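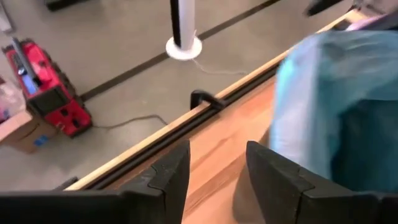

Light brown wood, warm in the grain.

I have been going to women's college basketball games for a long time now, long enough that my favorite seat cushion has been re-covered twice, and I would like to make a case for the Saturday afternoon game. I know the athletic departments have their reasons for moving things around. There is television to think about, and the men's schedule, and whoever has booked the building for a concert. I understand all that, and I still think that a one o'clock tip on a Saturday is the best thing our sport has to offer, and we are letting it slip away a little more every season.

Our gym in Walance holds 1000 people if everybody is friendly about elbows. It isn't a fancy place. The popcorn is good on the side by the trophy cases and a bit stale on the other side (same machine, I'm told, so go figure), and the scoreboard has a Prendex sign over it that has been there through four head coaches. On a Saturday afternoon in January you could count on that place being nice and full. You had the youth teams in their matching T-shirts, the retired folks who sit behind the visiting bench so they can give the other coach a little trouble, and the families who came in from Joltitgate with a cooler in the trunk and made a whole day of it.

This past season we had 6 home games on Saturday afternoon. The rest were on weeknights, most of them at seven or later, and one started at eight thirty because of a broadcast window. I was at that one. The announced crowd was 147, and I believe it, although I would guess a fair number of them were related to the point guard. It was a wonderful game, too! We were down nine at the half and came back behind a full-court press that I had been begging for since Thanksgiving, and when the tying shot went in from the corner I jumped up and hollered and could hear my own voice come back to me off the far wall. I felt sorry for the players. They had earned a lot more noise than that.

The usual answer is that a late start gets the team on TV, and being on TV grows the game. I've thought about this a good deal, mostly while driving home in the dark, and I don't want to wave it away. There are grandparents three states off who can watch every minute now, and recruits who know our uniforms because they saw them on a screen. When I was first coming to games you had to call the newspaper desk to find out a road score. I would never want to go back to that.

But a ten-year-old can't come to an eight thirty game on a school night. Her mother can't bring her, and her coach can't pile the whole team into a van, and so she doesn't get to stand at the rail afterward while a senior forward bends down and signs her shoe. I have seen that happen more times than I can tell you, and I've seen some of those same girls come back years later with a scholarship and a pair of bad ankles. Watching on a phone under the covers is fine. I just don't believe it does the same work.

Then there are the players themselves. A weeknight road trip to Ruangrit means the bus gets back somewhere in the small hours, and there is a chemistry lab at eight the next morning whether you had twelve rebounds or none. People who complain about sloppy play in February might take a look at the calendar before they blame the coaching. Tired legs miss free throws. You can see it in the fourth quarter, when the shots start coming up short off the front of the rim, one after another, from kids who make them all day long in practice.

I'm told the money is what it is. Fair enough, although I'd point out that people who come on a Saturday buy things. They buy hot dogs and raffle tickets and those foam fingers, and they stay for the second half of the doubleheader if you give them one. An extra 200 folks in the building, eating and hollering, has to be worth something to somebody with a spreadsheet. And if it comes out a bit behind the broadcast check, I'd still ask the school to think about what kind of crowd it wants in ten years, and where it thinks those people are going to come from.

So here is my modest request, and I've put it in a letter to the athletic office as well (two pages, I got carried away). Give us every other Saturday from the start of conference play. Put it on the schedule in June, so the youth leagues can plan, and don't move it unless the roof comes off. Let the cameras come if they want to; there's plenty of room for them up by the band. Open the doors at noon and let the kids shoot on the side baskets until warm-ups.

I'll be there either way, of course. I've already sent in my renewal for next season, same section, two seats on the aisle, and I'm bringing the cushion.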